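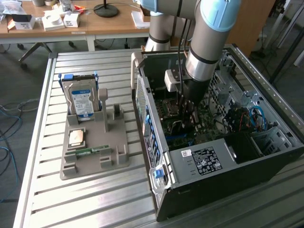
Figure 5. Desktop tower on its side with the side panel off, next to the gray parts tray. The tray holds a hard disk drive (standing, back slot), a processor (square recess) and a memory module (long front slot).

4.2 What people do with the small parts

I came to this part of the study with a hunch, and I'll admit it was a hunch from my own kitchen table. Whenever I take a computer apart, the big pieces look after themselves and the little ones wander off. So I wanted to know what happens when every part has a place to go before anyone touches a screw.

The tray in Figure 5 is the third version we printed. The first two were flat boxes with dividers, and people just piled things in them (I did too!). This one has raised posts and slots cut to fit the parts. The drive goes in upright, with its blue rails still on, so the label on its face stays readable. The processor gets a shallow square to itself and lies with the silver side up. Memory goes in the long slot across the front.

We used the same kind of tower at both sites, the repair shop in Hundton and the evening class in Skevville. I like these cases for teaching because so much of what you need to find is blue: the latches down one edge, the release tab at the corner, the memory slots. Beginners pick that up fast, and after a while they stop asking me where to push. The wires are another story. A loose bundle near the drive cage gets in everybody's way, and most people held it back with one hand while they worked with the other, so they were doing half the job one-handed.

Over the whole project we logged 1,343 part placements, and in the tray condition only 25 of them ended up somewhere other than the matching slot. Nearly all of those were memory modules set down on the worktable "just for a second," as one Hundton technician put it. I should add that our tables have slatted tops, so a part put down in a hurry doesn't always have a nice flat place to sit. Cabrera's group used solid benches and saw less of this, and I'd love to repeat the test on theirs.

Honeylyn Cruzado, who ran the Skevville sessions, noticed something I had missed. Her students started using the tray as a checklist, glancing over at it before they closed up a case to see whether any slot was still full. We hadn't told them to do that. We added a question about it to the July survey, and the answers are covered in Section 4.3.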